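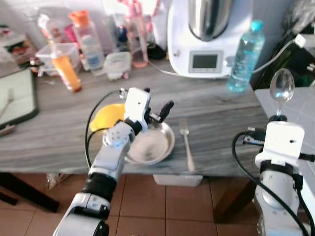
## "It's a spoon. We spent January on the spoon."

Open day at Elten, 1 December 2022. Typed up fast from my notes, so excuse the gaps.

The company works out of Collow, two floors over a tile shop. The arms are called Brodia. The lead engineer asked me to leave names out – fine by me. Kettle on, visitors squeezing past each other, me with a pen that kept dying.

First question, obvious one. Why a kitchen?

"Because kitchens are horrible," the engineer said. "Everything shines. Everything gets moved. You learn a spoon in one place and then somebody does the dishes."

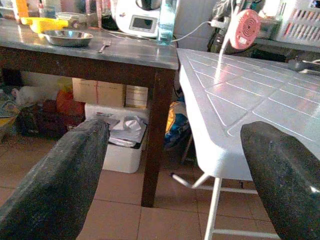 And a lab bench would be too easy? "Way too easy. We had one. Got to 100 percent on it and were very pleased with ourselves. Then we took the same arms into a real room and got 14." Long laugh at that. Not a happy laugh, I dont think.

So they went back to single objects. Pick up, hold, put down. A team of six, two of them part time. Money comes from a grant through the MacPherson fund, which runs out next year, and the engineer changed the subject pretty quick when I asked what then.
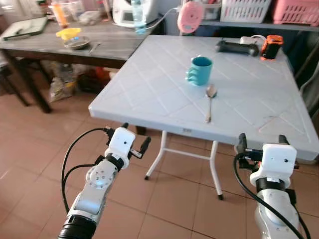 Metal is the big headache, apparently. "Depth cameras hate it. You get a hole in the data right where the thing is." A glazed mug is bad in its own way, the engineer said, and the teal one on the folding table has a shine along the rim as well as a handle to worry about. A spoon lying by it is thin, flat, and polished. "So you come down low and slow, and you try not to scrape the table." Visitors wanted it faster. They always do.
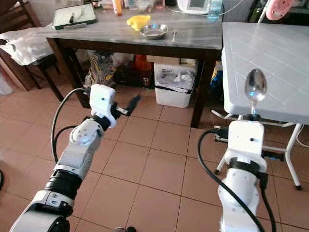 I asked about two arms versus one. "One arm reaches, the other holds. People do it without thinking. Teaching it is a pain." They want handing over from one gripper to the other working by spring. No promises on teh record.

Would you have it in your own house? Pause. "For the dishes, yes. Near my good plates, no."

Next open day isn't fixed yet. Sign-up sheet is by the door at Collow.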